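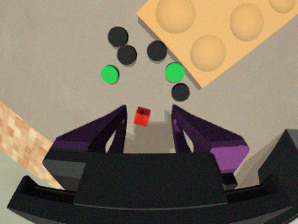

The last ferry to Maltasik

Boat leaves at six-ten. Or six-thirty, if the mail is late, and the mail is late most mornings in January. You stand on the ramp at Ekuvden with your collar up and wait with everyone else. Crates of onions. A washing machine on a hand truck. A dog that seems to be traveling alone.

I came for two days and stayed nine. Bad weather, mostly. Also the soup.

Maltasik has 1078 people in winter and one road that goes all the way round. No bank. The school closes at noon on days when the wind gets past a certain point, and the kids know that number better than their times tables. The ferry is the pharmacy, the grocery, the post office and the gossip. Take it away and you've got an island with a nice church.

Which is what might happen. The operator, Drirent, says the winter run loses money and wants to cut it to three crossings a week. The notice went up in the waiting room in January, one sheet of paper, taped over last year's tide table. People took photos of it. Somebody drew a mustache on the logo.

"They asked us to fill in a form," says Gholamreza Bakhtiari. He has run the engine room for most of his working life and came up to the deck to talk, wiping his hands the whole time. "How often do you travel, what is your purpose. My purpose! I live there."

He makes the crossing twice a day, 90 minutes each way in decent water. Longer in January. He keeps a folding chair by the engine room door and a radio that only gets one station, and he knows who's on board by the footsteps overhead. Mrs. next door to the bakery, he'll say, pointing up. He was right both times I checked.

The boat itself is the Ueda, bought secondhand and never renamed because the old crew thought it would be bad luck. Benches bolted down in rows, varnish gone where people sit. The heater works on the left side only so the left side fills first. Coffee from an urn, pay what you like, most people pay too much.
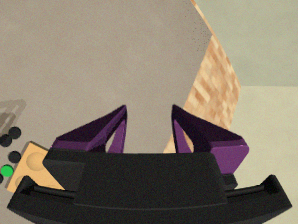
A gray disk and a wooden-textured board, with a pale green wall beyond. Computer rendering.

Fares are the sore spot. A winter pass is 117 now and it went up twice in teh time it took one family I met to finish their kitchen. They had the cabinets shipped over flat, a few at a time, whenever there was room beside the cars. Took from spring to the first frost. The doors still don't line up.

So what would three crossings mean? Ask at the store. Milk would come in on the first boat and be gone by supper. The dentist, forget it, you'd be away two nights for a filling. The two teachers who commute would have to move over or quit, and one of them has already started looking.

Drirent's decision is due 1 April 2026. A petition on the store counter had 1199 names when I left, more than the island has people, summer folks I guess, plus a few cousins.

My last morning the mail was on time for once. Flat water, hardly any wind. Bakhtiari waved from the hatch and went back down, and the onion crates, empty now, rode home stacked by the rail.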